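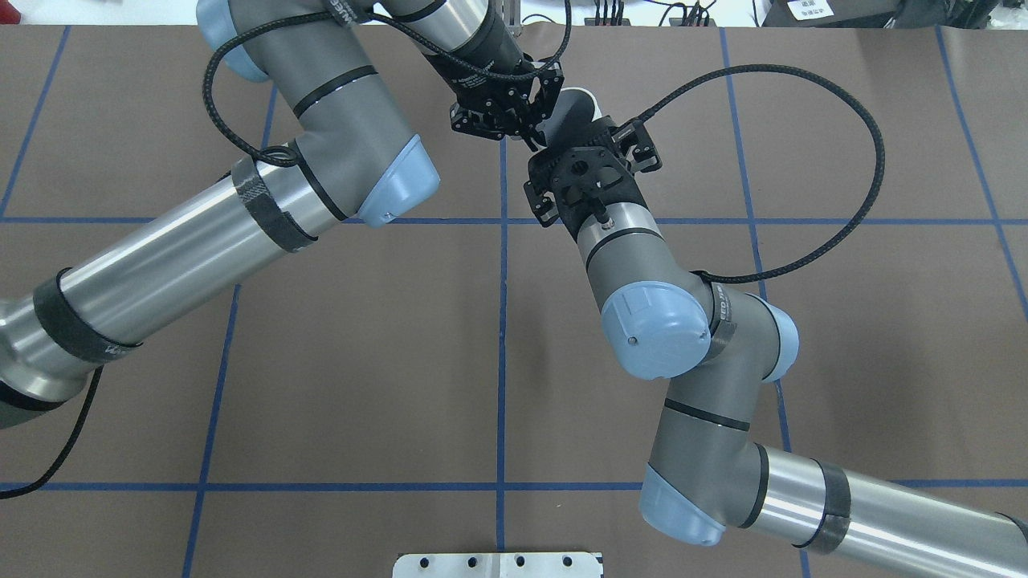

The Doltska tabletop in brown, marked out with six strips of blue tape.

Totis brings the Doltska table to shared workrooms, with a taped grid to keep everyone's things in their place

Totis is very pleased to announce that the Doltska, the plain and sturdy worktable which many of our customers have come to know from our own showroom, is now on general sale to schools, clubs, repair shops and anybody else with a busy room and a lot to fit into it. The first 400 tables are ready to leave our workshop in February, and orders are open now.

The Doltska is 162 cm long and comes in two heights, one for sitting and one for standing. The top is brown all over, a colour we settled on after a good deal of back and forth in the office (there was a strong party in favour of white, and they have been very gracious about it). Small parts are easy to find against it, and so is coloured tape.

The tape deserves a word of its own. For years our customers have been sticking strips down on their tables to divide them up, so that paper goes in one square, tools in another and the tea mug, with luck, somewhere else entirely. We liked the habit so much that every Doltska now comes with a roll of blue Kenik marking tape and a folded paper guide showing several ways of laying out a grid. The tape can be lifted and put down again as the work changes, and we would encourage people to live with their first layout for a little while before deciding it is wrong — most of us move a line or two in the first week.

"I have spent most of my working life at one table or another, and the trouble is always the same, which is that things wander," said Gunnlaugur Ingvarsson, head of furniture at Totis. "You put a box down in the morning and by three o'clock it has travelled the whole length of the top and is sitting on somebody's drawings. A few strips of tape won't make anyone tidy who doesn't wish to be, but they do give a thing somewhere to go back to, and I have been surprised by how fond of them people become."

The paper guide was drawn up with the Hồ studio, whose own long table was taped and retaped all through last winter while the layouts were tried out. It covers sorting, packing and model making, and there is a blank page at the back for planning a grid in pencil first.

Each table arrives flat, with the legs packed separately, and is best put together by two people on a clear patch of floor. All the fixings are in the box, along with the one key needed to tighten them. The top wipes clean with a damp cloth. Spare rolls of tape can be ordered in blue, yellow or green.

Colour samples of the top and copies of the paper guide are available free of charge from the Totis press office.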